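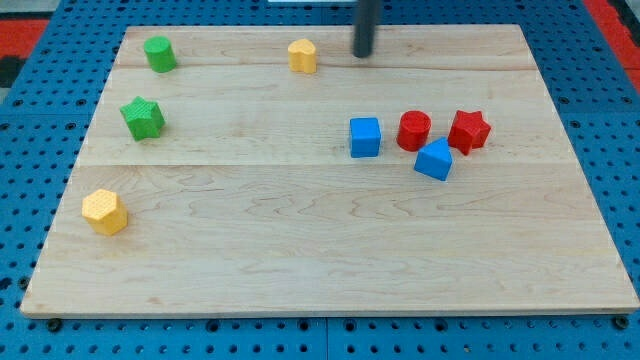 Eight blocks on the plank board, with the blue pegboard underneath.

Skesby Block Layouts, version 2

Skesby is a collection of written-down arrangements of small toy blocks on a wooden board. There are 445 of them in this release. Each one tells you which blocks are out, which plank each block sits on, what is next to it, and which way it is turned if turning makes any difference. You can read a layout aloud to somebody across a table and they can build it, and that is still my favorite thing to do with it.

It began as a game for wet afternoons (one person describes, the other builds, no peeking) and it grew into files because we kept losing the slips of paper. If you like shapes, puzzles, small tidy tables of text, or watching two adults argue about which way a star is pointing, please come in!

What you get

layouts.csv: one row per layout, 445 rows, plus a header
placements.csv: one row per block per layout, this is the big one
blocks.csv: the full list of blocks, with a short name for each
spoken/: the same layouts as plain sentences, one text file each
cards/: printable cards for the game, two to a page
CHANGES.txt: what moved between versions

Everything is plain text except the cards. You can open the CSV files in any spreadsheet and the spoken files in anything at all.

The board

The board is pale wood, made of planks, with two long seams running across it. Those seams turned out to be the best part of the whole setup. We had tried a drawn grid before, and it was dull to play on because every answer became a letter and a number. With seams you get three strips, and people say things like "on the far strip, over toward the left," which is how people talk anyway.

So the notation uses three strips:

far: the strip past the upper seam
mid: the strip between the seams
near: the strip closest to whoever is reading

Far and near are always from the reader's side. If you are building from across the table, turn the card around. (Do not try to do it in your head. Dean has tried.)

Our board is 600 mm on its long side. You don't need the same one. A cutting board with two lines of masking tape works fine, and Ludmila played most of October on a tea tray.

The blocks

Cubes, cylinders, five-pointed stars and hearts do a lot of the work in these layouts, and the colors you will run into most are red, blue, green and yellow. They are chunky little things with a finely dimpled surface, very nice to hold. The stars are thick enough to be proper blocks, so please don't swap in flat cutouts if you can help it, it changes how people see the layout.

Short names are color first, then shape:

green-cylinder
green-star
yellow-heart
blue-cube
red-cylinder
red-star

The rest are in blocks.csv. We went back and forth on whether to shorten them further (gc, gs, yh) and I am so glad we didn't. You can read placements.csv without a key.

Fields in placements.csv

layout_id: matches layouts.csv
block: short name, as above
strip: far, mid or near
side: left, center or right
neighbor: the closest block, or "alone"
touching: yes, no, or unsure
pose: upright, flat, tilted, or blank
point: for stars only, where one point aims, if anyone could agree
note: free text, often empty

"Alone" needs a word. A block is alone when there is bare wood all the way around it. The yellow heart in the picture at the top is a lovely example of one, out on the far strip with nothing crowding it. A loner makes a great starting point when you are reading a layout to somebody, since the builder can put it down with confidence and hang everything else off it.

A worked entry

Part of a layout in spoken form looks like this:

Start on the far strip. Put the green cylinder near the left corner, standing up. Toward the center of the same strip, put the yellow heart by itself with its lobes facing away from you. Come down to the middle strip on the left and put the green star below the cylinder, tilted a little, with one point toward the upper left. Go over to the right half for the blue cube. Leave a gap. Then the red cylinder, standing up.

And the same thing as rows, leaving out the layout id:

green-cylinder, far, left, green-star, no, upright, , 
yellow-heart, far, center, alone, no, , , lobes face far edge
green-star, mid, left, green-cylinder, no, tilted, upper left, 
blue-cube, mid, right, red-cylinder, no, , , a little apart

Notice that the spoken form says "leave a gap" and the row has to make do with a note. Gaps are the hardest thing to write down. We don't measure them. If a gap matters, it gets a note, and if you think a gap matters and there is no note, tell us.

Clusters

Lots of layouts have a bunch of blocks sitting close together, and readers naturally treat a bunch as one thing: "now there's a sort of row on the right." Version 1 ignored this completely and it was a mistake. In version 2, layouts.csv has a cluster column with the member blocks listed left to right. When a cluster is only loosely a row, we still list left to right and put "loose" after it.

Two blocks one below the other can be a cluster too. Ludmila Malý calls those columns, and the name stuck.

How the layouts were chosen

There was no grand plan. Most were thought up to be fun to describe, which means they lean toward asymmetry, near misses and pairs that are easy to mix up. A red star and a green star in one layout is a classic. Two cylinders of different colors will catch out anyone who only says "the cylinder." Very neat layouts (everything lined up by color) are rare here, because they take five words to explain and then the round is over.

Thirteen of the layouts are marked "mean" in the difficulty column. They are mean. Save them for people who have asked.

If you are planning to use the collection to study how people talk about where things are, please keep that lean in mind. It is full of the kinds of layouts that make people talk more. Ordinary clutter on an ordinary table would give you different sentences.

Checking

Dean Dawber read the spoken files while I built from them, and then we swapped. Where the built board and the written rows disagreed, we fixed whichever was wrong, and where we couldn't agree we set the field to unsure. You will see unsure most often under touching. Two blocks with a hair of space between them look like they touch from one chair and don't from the other.

The point field for stars is the least reliable column in the whole thing. A five-pointed star has five honest answers. We write down the one a reader is most likely to say first, and leave it blank if the points just seem to go everywhere.

Known problems

The side column splits the board into thirds by eye. Blocks near the line between center and right could go either way.

A block sitting on a seam gets the strip that holds most of it, with "on seam" in the note. A few notes are probably missing.

The hearts' direction lives in the note field and really wants its own column. Next version!

Some of the cards print a bit too close to the edge on letter paper. Scale down slightly and they come out fine.

The Whiteley house rules

The game has drifted wherever it has gone. The version played at Whiteley is the one I'd suggest for a first evening:

One reader, one builder, a tall book standing between them.
The reader may say anything but may not point.
The builder may ask questions, any number.
When the builder says "done," take the book away and compare.
One point for each block on the right strip, another if its neighbor is right.
Swap chairs.

The Bostemero variant allows no questions at all and is much louder.

Adding your own

Please do! Write the spoken version first, get somebody else to build it, and only then fill in the rows. If they built something different from what you meant, keep their mistake in the note, those are gold. Use the existing short names, and keep the strips as far, mid and near even if your board has more seams than ours (pick two).

Layouts with blocks stacked on top of each other are outside this collection for now. Ludmila has a notation for them scribbled somewhere and it looks promising.

Terms of use

Free to use, copy, change and print, for play, teaching or research. A mention of Skesby Block Layouts is appreciated. The card design is by Cerkell and comes under the same terms.

Thanks

To Ludmila Malý for columns, the tea tray and most of the mean ones. To Dean Dawber for reading every spoken file aloud, including the ones I had misspelled.

Changes since version 1

cluster column added
touching now allows unsure
top and bottom renamed far and near
spoken files rewritten to start from a lone block wherever there is one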